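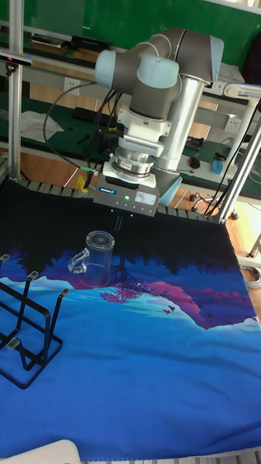
A wire rack is a waste of table if the mug ends up standing next to it, according to one comment left on the shelf page in May. The same comment asked for the depth of table that a rack and a mug need between them, and whether a cloth underneath makes any difference. Both points are taken up on this page.

Glass mugs and wire racks: gallery
Rutell Kitchen Notes, page 7
Updated 02/06/2020

The page covers clear glass mugs kept on a table beside an upright wire rack. Closed cupboards and hooks under shelves have their own pages. Measurements were taken with a steel rule and are given in millimetres. Weights are left out, as mugs of the same outside size differ too much in wall thickness.

Rack position

Set the rack at one end of the table, with its long side in line with the table edge. The base should bear on the table along its full length. A rack that rocks on bare wood will usually still rock on a cloth, only less noisily, so correct the wire first. Most thin wire bases can be bent back by hand. Work from the middle outwards and check against a flat surface after each bend.

Capped posts are preferable to bare ones for glass. A cut wire end is hard enough to mark the inside of a mug, and the mark does not wash out. The caps work loose over time. They should be pulled off, dried inside and pushed back on when the rack is washed. The Jallik rack on page 4 came with 15 spare caps in a paper bag, and the Paltano rack came with none. Caps from one did not fit the other.

Cloth

A printed cloth slides less than a plain oilcloth of the same size, and it shows water marks less. It also shows through clear glass. For storage this has no importance. For checking whether a mug is clean it does: a film of limescale is easy to miss over a busy pattern. Hold the mug up to a window, or stand it on a plain tea towel, before putting it away.

The cloth should hang clear of any chair backs. Two cloths were tried for this page. The longer one, from Hứa, measured 900 across and was kept. 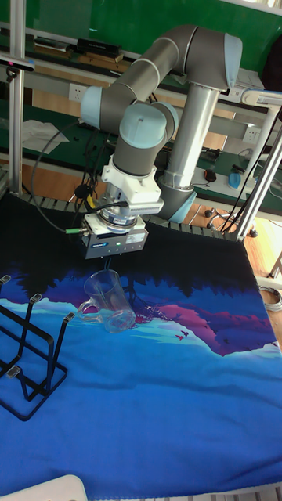

Handle direction is the item most often left out of storage guides. A mug with a side handle takes up its body diameter plus the reach of the handle, and the table has to allow for both. The simple rule is to turn the handle towards whatever is fixed and leave the free side of the table to the round wall of the mug. With the rack at the left, as set up on the blue cloth, the handle faces left towards the wire and the body of the glass is on the open side. A sleeve passing along the open side then meets a smooth curve. The drawback is that a right-handed user has to turn the mug before lifting it. On a narrow table that is acceptable; on a wide one the handle can point wherever it suits.

Creases in the cloth

Soft folds away from the mug can be left alone. A fold under the base cannot. Press the cloth flat with the palm before setting the glass down, then try the rim with one finger. Any tilt means a crease or a crumb underneath. Ironing on the reverse side holds for a few days in a dry room and for much less near a kettle.

Upright or upside down

For short periods, stand the mug upright on the cloth. A mug left upside down on fabric while damp traps moisture and picks up the smell of the cloth. Overnight, use the rack.

Spacing

Leave a hand's width between the rack and the nearest mug. If the mug has to be tilted to clear the wire when it is picked up, the gap is too small. A second mug goes behind the first, not beside it, with its handle turned the same way. Three or more should go on the rack.

Cleaning

Wipe the rack with a damp cloth and dry it straight away, paying attention to the joints where the uprights meet the base. Black coating tends to chip there first. Chips can be touched up with enamel paint, kept well below the height of the mug rims.

Corrections to page 4: the post height of the Paltano rack was given without its caps. The figure now includes them.

Next page: saucers and small plates.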